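Bistutgate Robotics Maintenance
Vacancy 804: Field Technician, Bimanual Units
Location: Istness. Full time, day shift, start in September.

The Istness site runs one Bravo unit, a two-armed machine used for textile handling in furnished rooms. We are hiring one technician to set it up, keep it in calibration and repair it. The post reports to Satish Thevar. It is a hardware post. Task software is written by another group, and the technician is expected to read its logs but will not be asked to change its code.

The machine

Bravo has two arms, a gripper on each wrist, a camera at the head and a rounded gray torso. Most work is done beside a bed, with garments laid on the duvet as the pick target. Both grippers are parked low and forward before a run, and the technician confirms that park position by eye as well as on the console.
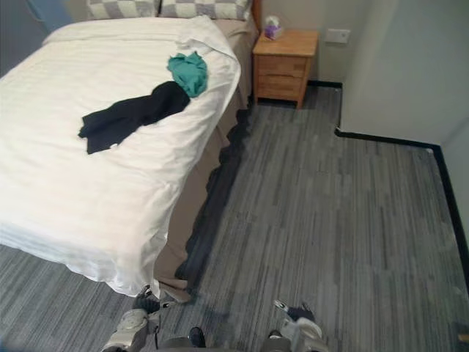
Atitby wrote back on the draft of this notice that it undersold the wrists, and that anyone applying should be told they will spend more hours on finger alignment than on everything else in the job put together. Dark cloth on a pale cover is the easy case, the note went on, and a soft hem hanging near the fingertips is where a badly zeroed gripper gets caught.

The comment is accepted. Finger alignment is listed first below.

Duties

Align and zero both grippers at 7:30 a.m. and again after any contact fault.
Inspect finger segments for wear. Replace in pairs, left and right logged separately.
Check torque on the shoulder and elbow joints every 158 operating hours.
Verify head camera calibration against the floor target after each room change.
Route and secure floor cabling before the arms are enabled.
Clear lint from the gripper linkages. Lint is the most frequent cause of a slow close.
Keep the fault log current. An entry gives joint, load, fault code and action taken.
Hold the spares cabinet at the stock level on the parts list.

Floor checks

The unit is run on both carpet and wood-grain floors. Base leveling is done separately for each surface and the two sets of offsets are not interchangeable. A person stays on the floor beside the machine during powered arm work, with the stop control within reach. The technician takes this position in turn with the operators.

Cloth retention is checked with both arms loaded, one garment in each gripper, at the side of the mattress.

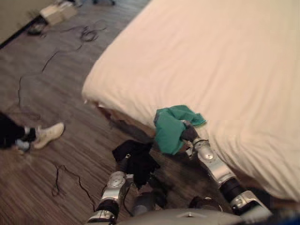
Istness Technical Vacancies, no. 883, p. 4

A slip in either gripper during the retention check is treated as a fault on that side only. The technician removes the cloth, cleans the finger faces, repeats the zero and reruns the check before opening the linkage.

Requirements

Two years of bench or field repair on servo-driven equipment.
Ability to read wiring diagrams and crimp small connectors to drawing.
Working knowledge of encoder faults and how to separate them from cable faults.
Clear written English for the log.
Able to kneel and work at floor level for extended periods.

Experience with textile handling is useful but not required. Training on the Bravo service manual is given on site during the first 4 weeks.

To apply

Send a resume and one repair report you wrote yourself, with customer details removed, to the Bistutgate office at Istness. Quote vacancy 804. Shortlisted applicants will be given a bench test on a single gripper: strip, clean, reassemble, zero. Tools are provided.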